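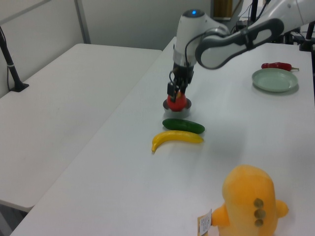 Baume à lèvres maison : trouver la bonne proportion de cire
Rapport de projet, module Formulation cosmétique
Jabari Kombo, Zawadi Lukumay, Imani Swai
Encadrement : Rehema Mohamedi

1. Point de départ

Tout est parti d'un baume raté ! Zawadi en avait préparé un chez elle en mai, avec une recette trouvée sur un blog, et il avait fondu au fond de son sac avant midi. On s'est demandé ce qui clochait : la cire, l'huile, le beurre de karité, la façon de refroidir ? En cherchant, on a vu que presque toutes les recettes donnent des proportions différentes sans dire pourquoi, et on a eu très envie de comprendre par nous-mêmes.

Nous voulions donc un baume qui reste solide à 40 °C dans son étui, qui s'étale sans forcer et qui ne laisse pas de grains sur les lèvres. Nous lui avons donné un nom dès la première séance, Gistus, et il l'a gardé jusqu'au bout.

2. Ingrédients

Nous avons gardé une base très simple : cire d'abeille en pastilles, beurre de karité non raffiné, huile d'amande douce et quelques gouttes de vitamine E pour ralentir le rancissement des huiles. Pas de parfum dans les premiers essais, parce qu'une odeur agréable rend tout le monde indulgent sur la texture (on s'est fait avoir avec la vanille pendant les tests préliminaires).

La cire vient de chez Burno, un apiculteur qui vend en petits sachets, et les étuis de Caltstead. Attention, les étuis ont un fond mobile qu'il faut bien descendre avant de couler, sinon le baume passe dessous et l'étui est fichu.

3. Mode opératoire

Peser la cire et l'huile dans un bécher propre et parfaitement sec. Chauffer au bain-marie en remuant doucement jusqu'à ce que la cire ait complètement disparu. Retirer du feu, puis ajouter le karité en petits morceaux et mélanger avec une spatule. La vitamine E vient en dernier. Couler tout de suite, sans attendre qu'un voile se forme en surface, et remplir un peu au-dessus du bord, car le baume se rétracte au centre en durcissant.

Nous avons testé trois formules, toutes avec 25 % de karité :
Formule A : 15 % de cire, 60 % d'huile
Formule B : 22 % de cire, 53 % d'huile
Formule C : 30 % de cire, 45 % d'huile

Chaque formule a été coulée en deux séries, l'une laissée à température ambiante, l'autre mise directement au réfrigérateur.

4. Résultats

La formule A est un vrai bonheur à l'application, ça glisse tout seul, mais elle s'affaisse à l'étuve. La C ne bouge pas du tout, par contre il faut frotter longtemps et elle laisse une pellicule cireuse assez désagréable. La B tient à 40 °C (surface un peu brillante, forme intacte) et s'étale bien au bout d'un ou deux passages. C'est celle que nous avons retenue.

La grosse surprise, c'est le refroidissement. Les séries laissées sur la paillasse ont presque toutes pris une texture granuleuse au bout de quelques jours, alors que celles du réfrigérateur sont restées lisses. D'après nos lectures, certains corps gras du karité cristallisent en gros grains quand on les refroidit lentement. On a refondu un étui granuleux de formule B, on l'a refroidi vite, et il est ressorti lisse : on a sauté de joie !

Pour l'avis des utilisateurs, 116 élèves et membres du personnel ont essayé un échantillon individuel, déposé à la spatule propre, et rempli une fiche. La B arrive en tête pour la tenue comme pour la préférence générale. La A garde ses fans, surtout pour le soir. Plusieurs fiches réclament une version à la menthe.

5. Coût

Un étui de formule B nous revient à 1,490 € en comptant l'étui, l'étiquette et les ingrédients. Le contenant pèse plus lourd que le contenu dans ce prix. Benito Figueroa, du club de jardinage, nous a proposé du calendula séché pour préparer un macérat ; il faudrait revoir le calcul avec cette huile-là.

6. Ce que nous ferions autrement

Notre étuve n'était pas très stable et nous n'avons pas noté la température assez souvent. Pour l'étalement, nous n'avions que nos impressions et celles des fiches, un petit test avec un poids posé sur le stick aurait donné quelque chose de plus comparable. Il faudrait aussi garder des étuis plusieurs mois pour surveiller l'odeur.

Imani prépare déjà une version végane avec de la cire de candelilla. Elle durcit davantage que la cire d'abeille, donc on commencera avec une proportion bien plus faible, et direct au frigo cette fois !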